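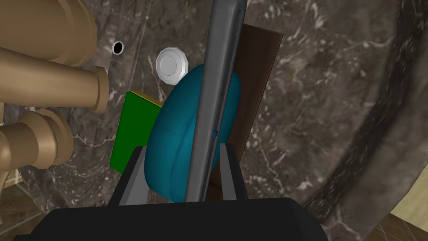 Clundeck notebook – sink set, simulated runs

August 2019

Back on the sink scenes after a long stretch of drawer stuff, and I have to say I missed them. The basins are the prettiest thing we render and also the most annoying thing to collect in, and today I got a good dose of both.

Where I left off: the target for this batch is 2,000 examples across all the bathroom layouts, driven by hand, then passed to the Brotbridge people for training. I got 65 kept episodes out of today. I was hoping for more (a lot more!) but I changed the sorting rules halfway through and went back over the morning's runs with the new ones, which ate the time.

The clutter is the whole point of this set. The old one had a single object sitting in clear space, and the policy learned to drive at whatever blob was in the middle of the view. So now we get the teal cushiony thing, the green block with the yellow trim, the brown board and the long gray bar all bunched up together, and the learner has to work out what it's touching. I like this much better. It's also much harder to label, because with everything stacked up in front of the gripper I can't always tell from one still whether the fingers have hold of the thing or are only leaning on it. New rule: if I can't tell from the still, I play the episode and look at the contact log before I tag it. No guessing from the picture.

Tags as of today, so we all use the same ones:

held – both fingers in contact with the same object at the end
touch – one finger only, or contact that comes and goes
crowd – fingers in contact with more than one object
toss – anything where the physics blew up

I had 13 in toss. Most were objects spawned overlapping each other, so they shoved apart on the first step and one of them went sailing. I've bumped the spawn gap up a little in the Casado config and will see if that calms it down. Please don't put the old value back without telling me, I've got episodes on both sides of the change and I'd like to keep them apart.

Second thing, the view itself. Between the black body of the gripper and whatever's standing up between the fingers, a big piece of the picture is just blocked. For the long bar that's fine, it runs right up to the top of the view and you can't miss it. For the small things it's rough. I've started pulling a still at every episode end and flipping through them in one sitting, and it's a great way to spot the repeats – way faster than replaying.
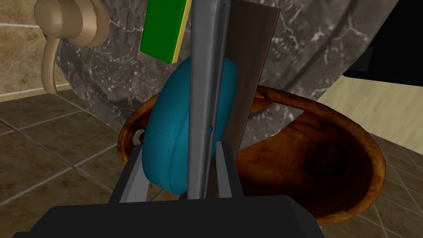

Gripper at the long gray bar, wooden basin behind.

The wood basin is my favorite of the lot and I think it's earning its place. Swirly grain, shiny finish, and brown tile all around it, so color alone won't get the learner very far with the brown board. The gray marble does the same job for the gray bar. I'd like more of both in the mix before we call the set done.

Still to do:

Rerun the toss episodes with the new gap.
Cap episode length at 125 steps. I let a few drag on and the tail ends are just me dithering.
Ask Rernon if their loader can take the contact log as a separate file, or if I need to pack it in with the stills.
Check whether the small blue mark on the bar should stay. It's a nice easy thing to lock onto and I'm a bit worried the policy will do exactly that. Maybe half the episodes with and half without?

Tomorrow I start with the spawn gap reruns, then back to the marble layouts.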